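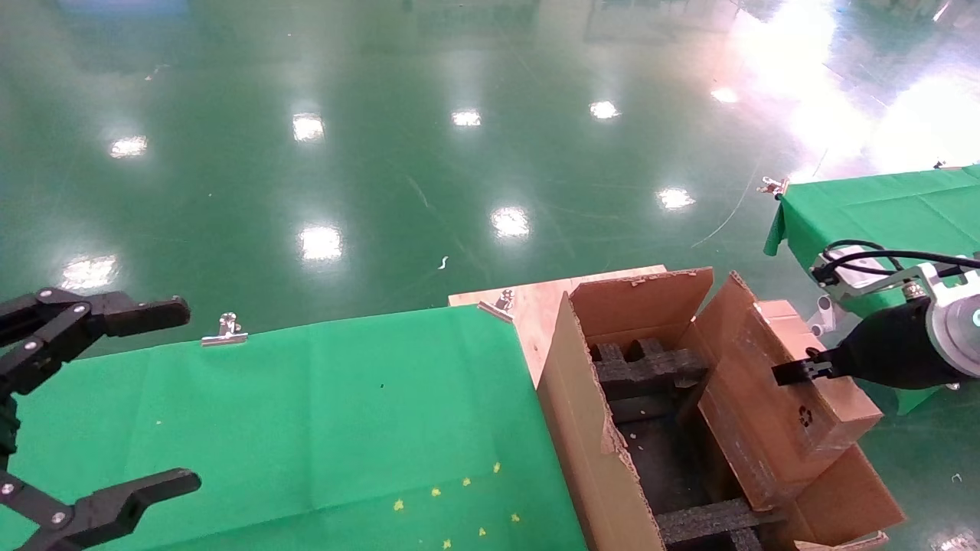
Ticket 735: table cloths slipping on the packing benches
Site: Jirnenine, ground floor
Status: open, waiting on parts
Opened: 9 Oct 2020

Hello all, and thank you for being so patient with this one, I know it has been dragging on a bit.

The original complaint was that the green cloths creep towards the front of the tables whenever a box is pulled across them, and that by mid-morning there is a great fold of fabric exactly where you want to put things down. I tried double-sided tape first (the Bosel roll from the stores cupboard) and it held beautifully for one shift and then let go along the whole back edge, leaving a sticky line I am still picking at.

So we are now on binder clips, the silver ones, along the edge and at the corners. Much better! The cloth stays put when the cartons with the dark grey foam inserts go up on the wooden board, and you can lift a small box in or out of the compartments without everything sliding.

Still to sort:

The little yellow stars. They cling to the cloth and I would hate one to end up down in the foam, so please give the table a brush before you open a carton. A lint roller works nicely.

The white cable by the other green table. It trails over the floor, and I have asked Akpan for a cover strip.

Glare. The green floor throws the ceiling lights straight back at you and two people have mentioned sore eyes. I don't have an answer yet, sorry.

Clips: a box of 200 is on order from Dunumus, three to a table edge to start with. I'll leave this open until they arrive.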